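Fliloscombe Forums > Kids' Rooms > Play kitchen on a plain white table?

bangash80
I gave up on the little play stove and just put everything out on a big white table. Green colander, plate, blue bowl, the play food. So much more room!

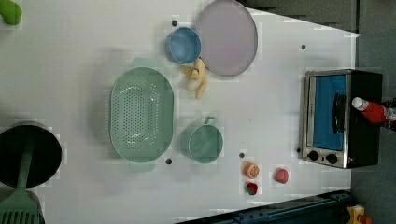

banana right by the bowl and plate, as usual

flasby_2
Love the colander, but I'd want bins. Mine would have all that on the floor before lunch.

bangash80
Bins just get dumped out here, so no thanks (we tried in July). 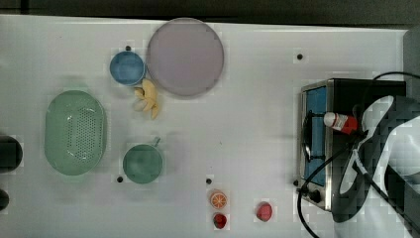 388 views, 1 min read

skanstead
Team table! I'd move the toaster oven to a shelf though, it takes up the whole right side. And does that red and white bottle live on top of it?

flasby_2
Nah, leave the oven, it's the best part. I still say bins for the strawberry and the orange slice.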